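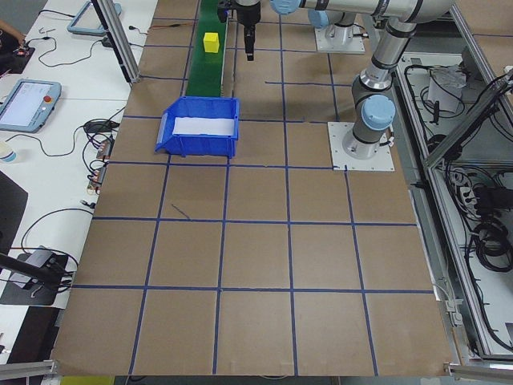 Page last updated: May

Clundgate Lane Line, 50 m and 25 yd sets

The Clundgate is a competition lane line for indoor and outdoor pools. It is supplied as a complete line with floats, cable, end hooks and one tensioner, strung and ready to hang.

Floats

Each float is a finned disc 6 inches in diameter, molded in UV-stabilized polyethylene. The discs turn freely on the cable and are separated by short spacers, so that a wave reaching the line is broken up before it enters the next lane. Discs can be replaced one at a time after the line is unstrung from the tensioner end. Standard colors are red, blue, green, yellow and white. The last 5 m at each end are a solid contrasting color, and the 15 m marks are set at the factory. Lines ordered for yard courses are marked at 15 yd unless the order states otherwise.

Cable

Stainless steel, vinyl coated, 3/16 inch. Working tension is 129 lb. Do not exceed 600 lb at any time, including during installation. A line that has been overtensioned should be taken out of service and the cable replaced, even if no damage is visible. The floats may be reused.

Tensioner

The Nodside tensioner is fitted as standard. It is a ratchet type with a 1/2 inch drive and takes up about 14 inches of slack. The ratchet body sits inside the end float and does not project past the wall hook. The older Vomier turnbuckle is no longer stocked, but the Clundgate cable end will fit it without an adapter.

Anchors

End hooks fit standard recessed cup anchors. Measure from the inside face of one anchor to the inside face of the other and give this figure with the order. Nominal pool length is not sufficient. For bulkheads, specify the Oei extension hook, part no. 2345, one per line.

Storage

Lines should be wound on a reel with a core diameter of 20 inches or more. Rinse with fresh water before storing. Do not leave a wound reel in direct sun with the cover off. Reels and covers are sold separately.

Warranty

Floats five years, cable two years, tensioner two years. Damage from swimmers sitting or hanging on the line is not covered.

Questions on anchor spacing or mixed course layouts: Ebbe Lindqvist, technical sales.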